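# Chapter 6: Set Structure and Rarity in Collectible Card Games

A collectible card game is sold in parts, and most buyers never own all of them. The way those parts are divided determines what a new player can build in the first month and what the publisher can afford to print.

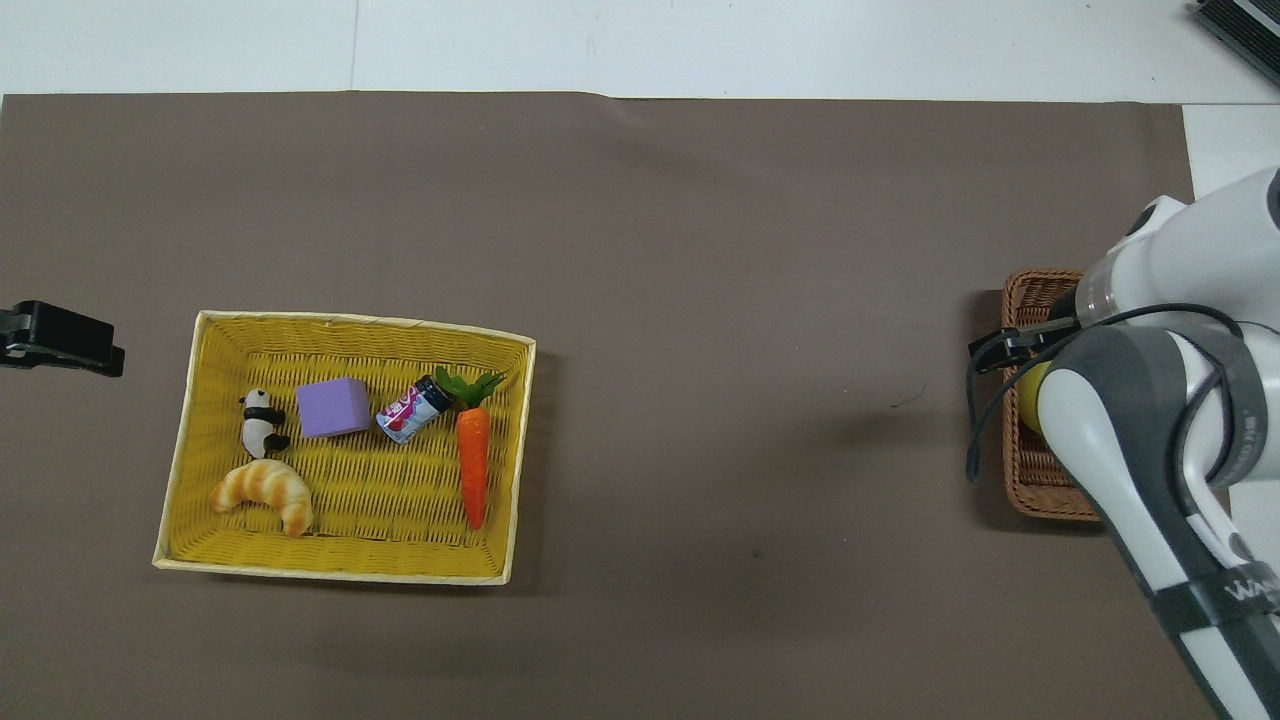

## 6.1 Terms Used in This Chapter

A **set** is a group of cards designed, numbered and released together. A **large set** can be played by itself. A **small set** extends a large set and assumes that players already have access to it. A **block** is one large set and the small sets attached to it.

**Rarity** is a property of how a card is printed and packed. It has no effect under the rules of play. Four levels are assumed here: common, uncommon, rare and special. Some publishers use more, but the calculations in Section 6.4 can be extended without changing the method.

A **pool** is the group of cards from which a player may build a deck. In constructed formats the pool is everything legal in the format. In limited formats it is whatever the player opens at the table.

## 6.2 The Brunet Block

The running case for Chapters 6 through 9 is the Brunet block, which has one large set, Brellell, and one small set, Losoretti. Brellell has 400 cards. Losoretti has 133 and introduces 2 new keywords, both of which depend on card types already present in Brellell.

The small set cannot be drafted alone. Of its 133 cards, 70 are commons, and these do not supply enough low-cost creatures to support eight players. The designers accepted this limit and specified a mixed draft: two packs of Brellell, then one of Losoretti. The order matters. A keyword seen first in the third pack has to be useful in a deck that is already almost complete, so both Losoretti keywords were placed mainly on cards that need no support.

## 6.3 Collation

Collation is the process of assigning printed cards to packs. Cards are printed on sheets, the sheets are cut, and the stacks are fed to the packing line in a set sequence. Each rarity normally has its own sheet.

Three faults are common:

- **Clustering.** Cards next to each other on the sheet appear together in packs too often.
- **Color imbalance.** A pack contains four or more commons of one color and none of another.
- **Predictable order.** A buyer who opens the first packs in a box can work out the contents of the others.

The first two affect play. The third affects resale, and stores tend to report it first. The Flatano release, treated as a separate case in Chapter 8, had all three – the sheet layout had been reused from an earlier product with a different number of commons.

## 6.4 Expected Copies

Let *n* be the number of different cards at a given rarity and *k* the number of slots for that rarity in a pack. If the slots are filled evenly, the expected number of copies of one named card in *p* packs is

*E = pk / n*

For Losoretti commons, *n* = 70. With ten common slots per pack, a player who opens seven packs can expect one copy of any named common. This is an average. It does not mean that seven packs will contain every common, and the two statements should be kept apart when reading sales material. The number of packs needed for a full set of commons is a separate problem, taken up in Section 6.6.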